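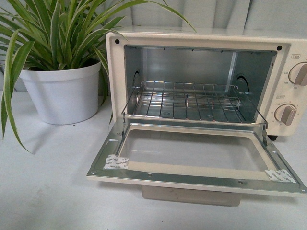 A cream countertop toaster oven, door down, tape still on the glass.

I have been told by people with larger kitchens than mine that the toaster oven is a sad appliance. It belongs, they say, to dorm rooms and the break rooms of tire shops. These same people will heat a full-size oven for the better part of half an hour to warm two slices of leftover pizza, and then stand in front of it complaining about the gas bill.

I would like to speak up for the small oven, and for the plain kind in particular. My sister-in-law's family in Piltness owns an Ernura range with 11 cooking modes. One of them is for proofing bread. In all the years I have eaten in that house I have never been served bread that anyone proofed. I have been served a great many fish sticks, and they were done on the mode called Bake, which took two of us to find.

A toaster oven has one room and one shelf. You put the thing on the shelf and you shut the door. If it burns, you are standing right there, because there is nowhere else to stand in a kitchen like mine, and you smell it before the smoke alarm does. I consider this a safety feature, though I've never seen it on a box.
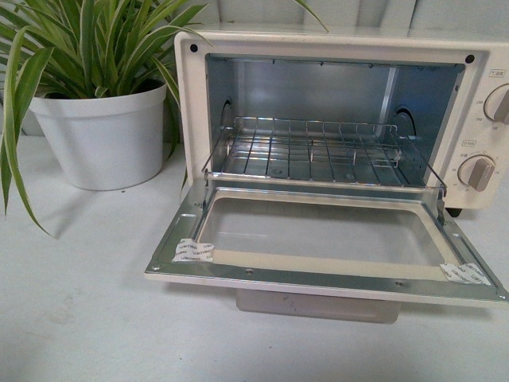 I will grant the other side a few points. Crumbs are a problem. They get under the rack and stay there through several administrations. The outside gets hot enough to matter, so you have to give it room and keep the mail off the top, and in a small apartment the top of anything is where the mail goes. And you can't roast a turkey in one. I have not roasted a turkey since I moved out of my parents' house, and I did not roast one there either.

What I won't grant is the business about looks. For years these ovens came in black or in that smudgy steel that shows every thumb, and they looked like something you'd use to test batteries. A cream one with round corners looks like it was raised in a kitchen. Put a houseplant on the same table and you could have company over.

Then there is the matter of the tape. I know a man who left the factory tape on his Prokik toaster for 7 years, until it had baked to the color of tea, on the theory that he might still take it back. I understand him completely. A new appliance has a short period when it hasn't let you down yet, and peeling the tape ends it. After that comes the first dripped cheese, and the two of you are living together.

My own rule is that the tape comes off before the first use and the manual goes in the drawer with the other manuals, where they can keep each other informed. Then I make toast. It's a low bar, but the big oven has never cleared it.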